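Hello and welcome to Nel!

Nel is a small programming language I've been working on in my evenings, and this is the README that comes with the compiler, the standard library and the bits of tooling I've managed to finish. If you came from the old Skulteck mirror, you're in the right place, everything moved here in July and the mirror only gets releases now (please don't open issues over there, I check it maybe once a season).

What is it like?

If you've written any Pascal you'll feel at home in ten minutes. Nel is statically typed, compiles to plain C, and has pattern matching, records, modules and a garbage collector you can switch off per module. There are no classes. I get asked about classes a lot, and the answer is still no, but have a look at the chapter on record extension in the manual before you write to me, it covers most of what people want them for.

The whole keyword list is 26 words long and I'm pretty stubborn about keeping it there. When "defer" went in, "until" had to go.

Getting it

You need a C compiler and make. Gcc and clang both work. Unpack the source, then:

 ./configure
 make
 make check
 make install

The first make builds a bootstrap compiler from the C files in boot/, then uses that one to compile the real compiler, then does it once more and compares the two results. On my laptop it all takes around 6 minutes. If the comparison step fails, keep the build/stage2 folder and send me the log, because I really want to see it!

make check runs 384 tests. Two of them (floats/round_neg and io/longpath) fail on 32-bit systems and I know about both. Anything else is news to me.

To put it somewhere other than /usr/local, pass --prefix as usual. The library path gets baked in at configure time, so if you move the install afterward you'll have to set NEL_LIB by hand.

Your first program

 module hello
 import io

 proc main()
 io.line("hello from Nel")
 end

Save that as hello.nel and run "nel build hello.nel". You'll get a binary called hello and a folder called hello.out with the C in it. The C is meant to be readable, by the way. Go look at it! I put a silly amount of work into the indentation.

The library

The standard library has 94 modules now, and they're not all equally good. io, text, list, map and path are solid and I won't change them without a version bump. net is fine for clients and shaky for servers. The date module was written by Mitiku Ayele, who also did the whole time zone table, and it's better than anything I would have come up with. The gui module is a sketch. Please don't build anything on gui.

Each module has a page in doc/lib, generated from the comments in the source. If a page looks thin, the comments are thin, and a patch that only adds comments is a very welcome patch.

Hallonness

Hallonness is the package tool. It lives in its own repository but gets built along with the compiler unless you pass --without-hallonness. It reads a file called needs.txt in your project folder, one package per line with a version, and fetches whatever's missing into deps/. There's no central server yet, so each line has to carry the full address. Letay Hadgu is working on a proper index and has a branch you can try if you're brave. Lock files work, but only if you run "hallonness lock" yourself. I'd like to make it automatic, I just haven't settled on what should happen when two packages disagree.

Editor support

There's a syntax file for Vim in tools/vim and a mode for Emacs in tools/emacs. The Emacs one gets indentation wrong inside nested match blocks. The language server does completion and jump-to-definition and not much else, and it eats memory on big projects.

Reporting bugs

Use the tracker, and include the output of "nel version --long" plus the smallest program that shows the problem. Crashes in the compiler itself go to the front of the line. If you're not sure whether it's a bug, post on the list and ask, we're a friendly bunch. The Dromthorpe meetup has a Nel table most months too, and the times get posted on the list.

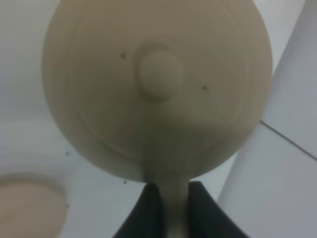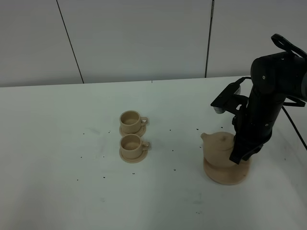
Records are the part of Nel I'd point a newcomer to first, and the tutorial spends its longest chapter on them. You declare the fields once, you get equality and printing for free, and a record can hold other records by value or by reference, your pick. The worked program in that chapter models a tea set: a cup record with a saucer inside it, a list holding two of those like the two beige cups on their saucers, and a teapot record with a bigger plate type of its own. By the end you've written a match that takes any piece of the set and prints what it stands on, and you've met nearly every feature of the type system except generics. The source is in examples/teaset, and the exercises at the end have answers in the same folder.

License

The compiler and Hallonness are GPL version 3. The standard library is MIT, so programs you build with Nel can be under whatever license you like. The files in boot/ are compiler output and follow the compiler's license.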